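The Level at Clomimmont

By Valentyna Bondarchuk
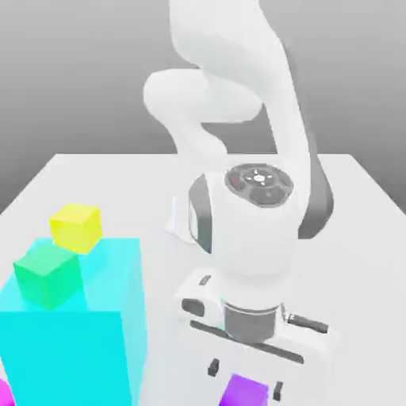
1. The gauge house

The gauge house at Clomimmont stood on the east side of the reservoir, 20 yards above the spillway. It held a stilling well, a float, a counterweight, a chart recorder and a chair. The float rode in the well and turned a pulley, the pulley moved a pen, and the pen drew the level of the water on a paper drum that made one turn every eight days.

Iddrisu Yakubu had read the drum for 10 years. He changed the paper, wound the clock, checked the pen against the brass staff bolted to the outside wall and wrote both readings in the log. The permitted difference was a quarter of an inch. Anything more required a second reading, and if the second reading agreed with the first, a call to the district office in Clatorard.

In June the difference was three-eighths. He waited ten minutes by the clock, read both again and got three-eighths.

He called Clatorard. Gisela Hellwig picked up and asked which of the two was high.

"The pen," he said.

"Then your float line has slipped."

"I checked the line. The clamp is tight and the paint mark is still across it."

"Check the intake for silt."

He said he would. He wrote the time of the call in the log and her name beside it.

2. The intake

The stilling well was connected to the reservoir by a four-inch pipe. When the pipe silted up, the well lagged behind the lake. If the lake was falling, the pen would read high. This was the usual cause of a difference and the manual gave it half a page.

The lake was not falling. It had been steady for nine days, with the valves at one setting and no rain on the Tilar side. He flushed the pipe anyway, with two buckets poured into the well. The float rose, and the level drained back to where it had been in under a minute. The pipe was clear.

That left the staff. He had never considered the staff. It was a strip of brass set into masonry, and everything else in the building was adjusted to agree with it.

He went outside and put his hand on the wall. It was warm on that side. There was a crack in the mortar below the lowest bolt, fine enough that he had to run a thumbnail along it to be sure. He could not say whether it was new. There was no entry for it in the log, and the log was his.

3. The survey

Clatorard sent Stepan Pasichnyk with a level and a tripod, and a younger man, Yaroslav Pavliuk, to hold the rod. They set up on the bench mark by the road, a bronze disk stamped 164, and carried the line down to the gauge house in three setups. Then they carried it back up to close the loop. Pasichnyk did the arithmetic in pencil on the hood of the truck.

"Your staff is up three-eighths," he said.

"Staffs don't go up."

"This one did. Or the wall did." He turned the notebook around so Iddrisu could read it. The loop closed to within a hundredth of a foot. "Lake's fine. Your pen's fine. The house is moving."

"Since when?"

"I can't tell you that. When was the last time anyone ran levels down here?"

Iddrisu knew the answer. The survey sheet was pinned inside the door, with the surveyor's name, Hakim, in block capitals. It was older than his employment. He had walked past it on every visit and had read it once, in his first week.

Pavliuk collapsed the rod and asked what was under the building.

"Clay," Pasichnyk said. "Clay takes up water, it lifts. Might have been seeping in for years and only now got to this corner." He closed the notebook. "Or it's been going a long time and somebody kept setting the pen to match."

He said it without any weight. Setting the pen to match was the procedure.

4. The log

After the truck had gone, Iddrisu took down the old volumes. The procedure allowed the pen to be corrected whenever the difference was under the limit, provided the correction was recorded. He had recorded all of them. One-sixteenth, pen low. One-eighth, pen high. He had thought of them as scatter, the wear in a pulley and the stretch in a line.

He ruled a sheet of paper and entered the corrections in order, high in one column and low in the other. It took until dark. There were 248 entries. He added each column twice and subtracted the smaller from the larger.

The result was four and one-quarter inches, pen high.

He looked at the figure for a while. Then he turned the lamp up, wound the clock and inked the pen. Outside, he read the staff by flashlight, as he always did, from directly in front, with his eye at the level of the water.

He wrote the reading down. In the column for remarks he put: staff not reliable. After a moment he went back to the first volume, to the first line in his own handwriting, and began copying the remark there too.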